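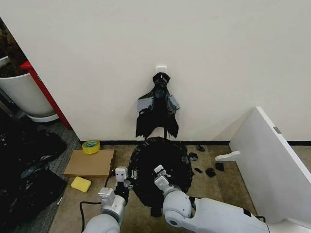 Plastic film is a poor subject for a robot. It has no fixed shape, it weighs almost nothing, and it hides its own edges. Tramano, a small firm that builds learning systems for two-armed machines, has spent most of its collection time since April on one material of this kind: the black garbage bag.

The task is simple to state. A bag lies on the carpet in a wrinkled heap. The machine has to find an edge, hold the plastic with one gripper, work along it with the other, and spread the bag enough that the opening can be found. In later stages the bag is gathered at the neck and hung from a wall hook. A person does the whole thing without thinking about it. The system needs examples, and each example has to be made by someone steering the arms.

The collection plan is the work of Kaisu Hakala, who came to the firm from textile handling. She splits the task into 12 stages, and an operator may be asked to record any one of them alone. "If you only record the full task, you get a great deal of walking up to the bag and very little of the part that fails," she says. "The part that fails is usually two seconds long."

Most of those two seconds concern the pinch. Parallel-jaw grippers close along a straight line, and a bag on a floor offers them almost nothing to close on. Operators learn to press down first and push a fold up between the fingers. With a white gripper holding the left side of the bag in this way, the other can rest on top near the middle and keep the rest of the film from following. Hakala calls this second hand the anchor. In the first batch of recordings it was often left idle, and the trained system duly left it idle too, dragging the bag across the floor with one arm.

The anchor rule was added to the operator sheet after that. It now has seven rules. One concerns speed, two concern the order in which the grippers may let go, and the rest deal with what to do after a mistake. Mistakes are kept. A slip followed by a second attempt is labeled as a recovery and stored with the others, provided the operator did not stop to think for too long in the middle. Long pauses are trimmed, as the system otherwise learns to wait.

Surroundings are treated as part of the data. A bag on beige carpet against an off-white wall is an easy case for a camera, with black on a light ground and few shadows. It is less easy once other black plastic is in view. A second bag hanging from the hook, a pile of crumpled bags off to the left and a few small scraps on the right all share the color and shine of the one that matters. So does a loop of black cable, at least at a glance. Add a roll of yellow packing tape, a sheet of brown cardboard and a yellow sponge, and the machine has to select its object before it can do anything with it.

Hakala wants such clutter in the set, within limits. Objects are moved between recordings, and no layout is used for more than 50 of them. Her reasoning is drawn from an early failure in which the system reached for a fixed spot on the carpet whether or not a bag was lying there. The layouts had been too regular, and position was a cheaper clue than appearance.

The set currently holds 3613 accepted recordings. Acceptance is decided in two passes. Software from Stalside checks that joint readings and camera images line up in time, and rejects any file with a gap. A person then watches what is left at double speed. Reviewers mark the first moment of contact, the first stable grip and the release. Disagreement is highest on the second of these. Plastic film stretches before it lifts, and two reviewers can differ by half a second on when a grip became stable. Tramano stores both marks and trains on the later one.

Wear is a further problem. Thin bags tear after repeated handling, and a torn edge gives the gripper a flap that a new bag lacks. Operators log the state of the bag as new, used or torn, and the three groups are sampled evenly in training.

The next material on the schedule is clear film. It has the same folds as the black kind and reflects whatever is behind it. Hakala expects to rewrite at least four of the stages, beginning with the one in which the camera looks for an edge.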